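Cuaderno de taller. Junio, domingo, 9:40

Continúo con la caracterización del adhesivo Inum sobre probetas de haya. Lote nuevo, abierto el viernes a última hora. El bote anterior se ha descartado: grumos en el fondo y piel en la superficie, aun con la tapa bien cerrada.

Probetas: 11 en total, solape simple, caras cepilladas y lijadas a grano 120 justo antes de encolar. Dos de ellas tienen la fibra algo revirada; las dejo marcadas con lápiz y las ensayo al final, fuera de la media.

Preparación. Aplicado con espátula dentada en una sola cara. Tiempo abierto corto, el taller estaba caluroso y la película empezaba a perder brillo antes de cerrar la unión. Presión con sargentos, sin calibrar. Esto sigue siendo el punto débil del método y ya lo anoté el mes pasado. Kwaku Zakaria propone sustituir los sargentos por la prensa de palanca Wodstead con un peso fijo; de acuerdo, pero hay que rehacer las mordazas.

Carga a rotura, primera probeta: 1056 N. Fallo mixto, madera arrancada en cerca de la mitad del solape. La segunda cayó a 279 N con fallo limpio en la línea de cola. Valor anómalo. Revisada con lupa: película continua pero brillante, sin penetración en la cara opuesta. Compatible con cierre tardío. No la elimino de la tabla, queda con asterisco.

El resto de la serie se parece a la primera y los valores están en la hoja suelta grapada detrás. Falta pasarlos a limpio.

11:15. Limpieza de la máquina de ensayo. La mordaza inferior tenía cola seca en el estriado; retirada con cepillo de latón. Posible deslizamiento en las lecturas de la semana anterior, no lo puedo confirmar. Repetir al menos una de aquellas probetas si queda material.

Comparación con Kpodo (la cola que veníamos usando): más lenta, menos sensible al tiempo abierto, pero mancha el haya claro en los bordes y obliga a lijar otra vez. Para piezas pequeñas de cajonería preferiría Inum, siempre que se encole de una en una. Para tableros largos no lo recomiendo todavía.

Humedad de la madera: medida solo en el tablón de origen, no en cada probeta. Error mío. El medidor Evex da lecturas distintas según se claven las puntas a lo largo o a través de la fibra; a partir de ahora siempre a través, y se apunta la posición.

Pendiente:
Rehacer mordazas para la prensa.
Cortar otra serie del mismo tablón, con el sobrante de la cabeza.
Probar cierre inmediato frente a cierre con espera — mismo operario, misma espátula.
Pedir cola antes de que se acabe el bote, el proveedor tarda.
Devolver a Kwaku el pie de rey.

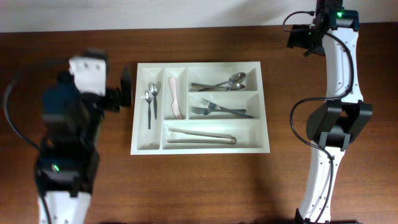 Para la serie siguiente dejo las caras protegidas con papel hasta el momento de encolar, y el bote de Inum boca abajo en el armario, lejos de la ventana.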